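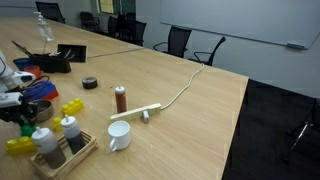
机械臂的软件应该先学会说“我不知道”

做操作类机器人的团队,谈起进展时几乎都在谈模型:换了多大的骨干网络,成功率涨了几个点。我在控制和工具链这一侧写了几年代码,看法不太一样。眼下拖住大家的,多半是感知、规划、控制三层之间那几个没人愿意维护的接口,其中最要紧的一个,是怎么把“不确定”从上一层传到下一层。

先说感知。常见的做法是检测模块给出一个类别、一个位姿、一个置信度,规划模块拿到以后设一个阈值,过了就当真,没过就当这件东西不存在。问题出在后半句。一个被线缆挡住大半的积木,置信度很低,于是从场景里消失了,规划器把那块地方当成空地,轨迹就从上面穿过去。低置信度的意思是“可能有东西,我看不清”,到了规划那里却变成“没有东西”。这个错误在代码里只有一行,我在三个不同的代码库里都见过。

我们组用的场景管理叫Manimo,早期版本也是这么写的。后来改成每个体素带三种状态:占用、空闲、未知。未知区域默认不能穿过,除非任务层明确放行。改动本身不大,麻烦的是改完之后规划失败率一下子上去了。600次测试里,有76次规划器直接返回无解,之前这个数字接近零。有同事认为这是退步,要求回滚。我的意见是,那76次以前也不该有解,只是当时系统自己不知道。

回滚最后没有做,但这场争论让我看到一件事:我们的评测表里只有成功和失败两栏。主动放弃算失败,撞上去也算失败,两者扣的分一样多。这样的表格会鼓励系统去赌。只要评测还这么算,写控制的人就没有动力去做保守的分支,写规划的人也会悄悄把安全距离调小。 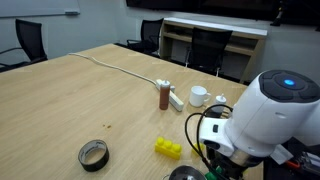

从机械臂旁边看过去的桌面,几根黑色线缆垂在夹爪前,后面的一块黄色积木只露出一角。

再说控制。机械臂自己的线缆是一个长期被忽略的东西。大多数模型文件里只有连杆和关节,线缆不在里面,碰撞检测自然也不管它。可是线缆会挡住视野,会扫到桌上的瓶子,腕部转得多了还会绷紧。比较正规的办法是给线缆建一个柔性模型,我试过,参数很难标,换一次扎带就得重来。现在我倾向于用笨办法:在腕部外面套一个偏大的包络体,再对腕关节的累计转角做限制。这样会损失一部分工作空间,我们这边的可达抓取姿态从894个减少到不足原来的八成。我觉得可以接受。

也有人会说,端到端的策略根本不需要这些,数据够多,网络自然能学会绕开线缆。这个说法我不完全反对。在Trisach那套平台上,我们跑过一个端到端策略,抓积木时动作比手写的规划流畅得多,这一点没什么可争的。但是它出问题的时候,日志里只有图像和关节角,没有任何一个中间量能告诉我它当时认为桌上有什么。一个周六的下午,我对着一段七秒钟的回放看到天黑,最后也只能写“原因不明,建议补采数据”。补采也许有用,不过这不叫调试。

所以我的主张比较折中。策略可以学,但外面要留一层显式的检查,而且这一层要由人来读得懂。它至少应该记录三样东西:当时的场景估计,其中哪些部分是未知,以及最后放行或者拦截的理由。记录的格式要稳定,不能每个版本换一套字段名。我们曾经因为坐标系名称改了两次,大约70小时的日志没法直接回放,只能另写脚本去转。那个脚本现在还在仓库里,每隔几个月就有人来问能不能删。

工具方面,我对可视化的要求也变了。以前喜欢把点云、位姿、轨迹全画在一个窗口里,看起来很热闹,真要找问题的时候反而找不到。后来我们给内部的回放工具Rezende加了一个视图,只画规划器认为未知的区域,别的都变成灰色。新来的人用它看一遍回放,很快就能指出哪里该多看一眼再下手。这个视图写了两天,是我去年投入产出比最高的两天。

主动去“多看一眼”也是值得做的方向。既然系统知道哪里看不清,就可以把腕部相机挪过去补一帧,再重新规划。代价是每次抓取多花几秒。演示的时候这几秒很不好看,观众会觉得机器人在发呆,Kavon项目的几次汇报里都有人提过这个意见。我的建议是保留这几秒,在界面上把它正在确认的区域标出来就行。

至于评测表,我们现在加了第三栏,叫“主动放弃”,扣分比碰撞少,比成功当然要差。权重怎么定还在吵,有人担心系统学会偷懒,什么都不抓。这个担心有道理,我目前的做法是给同一个场景的连续放弃设上限,超过以后转给人来处理,并且把那一段单独存下来。上限设成多少合适,我还没有一个满意的答案,六月之前打算先按两次来跑。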